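Home | About | Cleaning | Small Spaces | Archive | Contact

The bathroom I put off until October

I have cleaned every other room in this place about nine times since spring and somehow the bathroom always got "the quick version." You know the one. Wipe the sink, swish the mirror, close the door. Then last month my sister-in-law announced she was coming for a long visit, and I stood in there with the overhead light on at 11 at night and really looked. Oh boy.

So I did the whole thing, top to bottom, and it took me most of two evenings. I started with the shelf over the towel bar, which had become a museum of hotel shampoo. I kept two and tossed the rest. Then the medicine cabinet (expired cough drops, a thermometer with no battery, three separate tweezers I had been looking for, all in the same cup!). If you have one of those Flasov corner racks in your shower, take it off the wall and check the back. Mine lifts off its hooks and I had never once lifted it. I soaked it in the tub with hot water and dish soap while I did the floor, and the pink stuff came off with an old toothbrush.

The floor was easier than I expected. I vacuumed first, which I used to skip, and it makes such a difference – mopping up hair is just moving hair around. The spot behind the toilet base is where all the dust goes to live. I got down there with a rag wrapped around a butter knife and worked along the caulk. My knees had opinions.

Then the toilet itself. I used to squirt and scrub right away and wonder why the ring came back in a week. Now I squeeze the cleaner up under the rim, put the lid down, and go do something else (I folded towels). I've been buying the Dulelance gel, the plain one, and the smell isn't so strong that I have to leave the house. After the wait I go under the rim first, all the way around, then the sides, then down into the bottom where the water sits. Push the brush into that lower part and pump it a few times. Flush, and rinse the brush in the clean water while it refills.

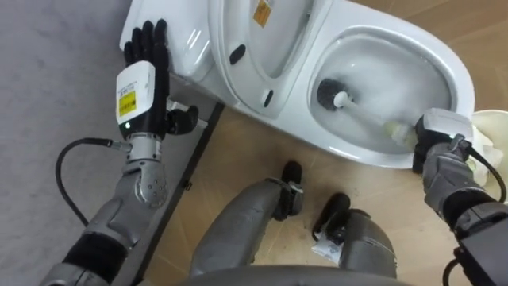
Brush in, lid up. A long handle is worth having.

A word about the brush, because I have strong feelings now. I had a fancy rubber one before and it never got into the corners for me. Short stiff black bristles do so much more. Let it drip before it goes back in the holder – I close the seat on the handle with the head hanging over the bowl and leave it there while I wipe down the tank. Otherwise you get that swampy puddle in the bottom of the holder, and I don't want to talk about what I found in my old one.

Last came the outside: tank, lid, hinges, and the sides that face the wall. The hinges took forever. Cotton swabs, a little vinegar, more cotton swabs. I put up the new shower curtain from Amoah after that (the waffle one, it's a bit too long, I'll hem it someday) and washed the bath mat twice.

Still on my list is the fan cover, which I'm a little scared of, and the grout by the tub.

Comments

mossyporch: The butter knife trick!! Going to do this tonight. Do you use vinegar on the chrome too?

tealkettle22: I hang my brush over the bowl the same way and my husband sits down without looking every single time.

Blog author: @mossyporch I do, but I wipe it off with plain water right after.

grandma_of_2: Take the fan cover down over the tub, dear. Mine had a whole sweater's worth of lint in it.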